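Gift boxes and small frames: packing questions

Which box size do I need?
Measure the longest side of the item and add 5 mm at each end. Notness boxes are sold by internal dimensions, so no further allowance is required.

Can several items go in one order?
Yes. A Grillau carton holds up to 5 small boxes, or a mixture of boxes and one framed print. Total weight must not exceed the figure printed on the carton base.
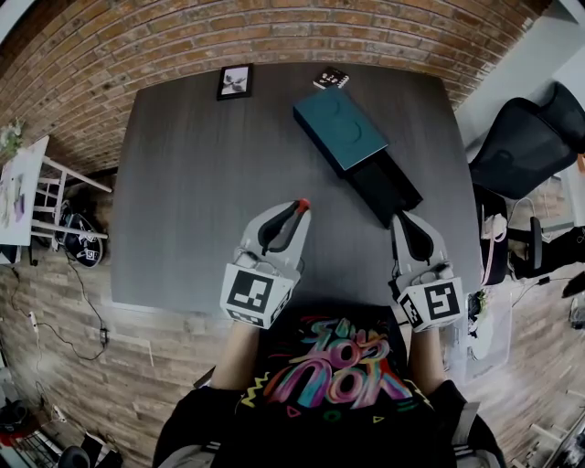

Do the coloured boxes mark easily?
Matt card scuffs when two lids rub together. Put a sheet of tissue between boxes before closing the carton – one sheet is enough. Lay everything out on a clear stretch of table first and check each lid. An embossed design, such as the faint circle on top of the teal box, should face a flat surface and never the corner of another box. Dark boxes show dust more readily and can be wiped with a dry cloth.

How should a framed picture be packed?
Face down on tissue, with card corners fitted. Frames with a white mat need acid-free tissue (Ginen 51 or similar).

Is the tissue sold separately?
Yes, in packs of 100 sheets.

Can I return a box that has been folded?
No. Unfolded boxes may be returned until the end of September with the order slip. Queries about Goodwin frames go to Leen Qudah at the packing desk, mornings only.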